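Workshop > Furniture Care > Refinishing

Removing a Stain from a Wooden Tabletop with an Oxalic Acid Poultice

November 14, 2019
By the Stalberg Workshop Desk

Dark gray or black marks in a wooden tabletop usually come from iron reacting with tannin in the wood. Typical sources are a steel can, a planter with a rusted base, or a screw head under a wet cloth. White rings are a different problem. They sit in the finish, and this method will not help them.

The procedure applies to solid wood and to thick veneer. On thin veneer, test first on the underside and keep the wet time short, or the glue line may let go.

What you need

Oxalic acid crystals, sold as wood bleach
Hot tap water
A glass or plastic jar (no metal)
A synthetic brush
White cotton cloth, undyed
Baking soda
Sandpaper in 150, 220 and 300 grit
Nitrile gloves, goggles, and a dust mask rated for fine particles

Step 1. Strip the finish

The acid cannot reach the stain through varnish or lacquer. Strip the whole top. Spot stripping leaves a visible border that no later coat will hide. Wipe off the stripper residue with the solvent named on the can and let the wood dry overnight.

Sand lightly with 150 grit, always with the grain. Do not try to sand the stain out. Iron stains often run deeper than the eye suggests, and the usual result is a dish in the surface.

Step 2. Mix the solution

Add crystals to a pint of hot water, stirring, until no more will dissolve. A few grains left on the bottom of the jar are fine. Label the jar. Oxalic acid is poisonous and must not be stored in anything that has held food or will hold it again.

Step 3. Apply

Brush the solution over the entire top, edge to edge, then lay a soaked cloth over the stained area only. Cover the cloth with plastic film to slow the drying. Leave it in place for two hours.

Color change starts early on oak and walnut. Cherry is slower. If the mark is lighter but still present at the end of the period, repeat with fresh solution. A third application rarely does anything that the first two did not.
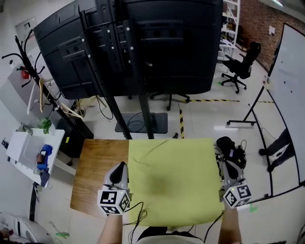
Bare wood takes up water unevenly, so the top will look blotchy while it dries. Disregard the color until the surface has been dry for a full day. Keep direct heat away from it. A fan set across the room at low speed is enough.

Step 4. Neutralize and rinse

Dissolve two tablespoons of baking soda in a quart of water and wipe down the whole top. Fizzing indicates that acid remains. Rinse with clean water, wipe dry, and repeat until the fizzing stops. Then rinse twice more. Dried crystals left in the pores are harmful to breathe when sanded, and they can also cloud the new finish.

Wear the mask for all sanding after this point.

Step 5. Sand and check

The water will have raised the grain. Cut it back with 220 grit, then 300. Wipe the top with mineral spirits and look at it under a low side light. The spirits show approximately how the wood will look under a clear finish. Any gray that remains will be visible now.

Step 6. Refinish

Wiping varnish is the simplest choice for a table in daily use. Apply three thin coats, with a light scuff between coats. Oil alone gives poor protection against water, and iron stains come back easily on an oiled top.

Troubleshooting

Top is paler than the legs: normal. Bleaching also removes some surface color. Correct it with a dye before the first coat of varnish.

Pink cast after drying: acid was left in the wood. Go back to Step 4.

Stain returns within weeks: check for iron still in the wood, such as a broken brad or a fragment of steel wool. Remove it before bleaching again, and use synthetic pads for any further rubbing.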